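Workshop tips: cable and hose faults on a bin-picking arm

Intermittent faults on a picking cell usually trace to the dress pack, the bundle of cables and hoses strapped along the arm. Our Roltia cell dropped its gripper signal every time the wrist turned past 100 degrees. We replaced a sensor and a Gilard valve before finding a broken conductor 4 inches behind a cable tie.

Lock out power and bleed the air before touching anything. A gripper that loses signal can still close when pressure returns.

Jog each axis to both limits at low speed, with one person on the pendant and everyone else outside the reach of the arm. Watch the loop at the wrist. It should never go tight or rub on a joint.

Keep ties snug enough to hold, loose enough for the bundle to slide. Trim tails flush. Replace any hose with a flat spot.

Clamp the bin to the table. A bin that shifts puts the next pick into the wall, and the hoses under the wrist take the hit.

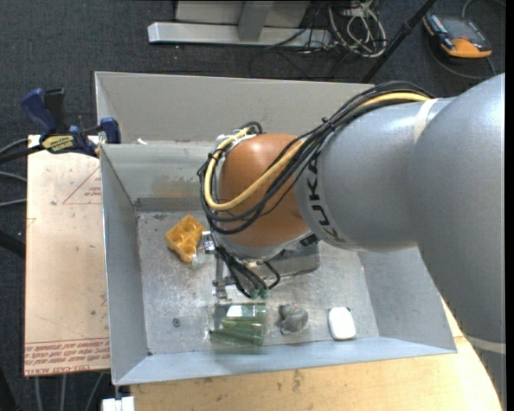

Wan replied that ties were only part of it on a Grudoser feeder, where the same fault came back after 6 weeks. The connector had backed out half a turn. Wan now marks each one with a paint pen and checks the line at every shift change.

Log the axis position with each fault code.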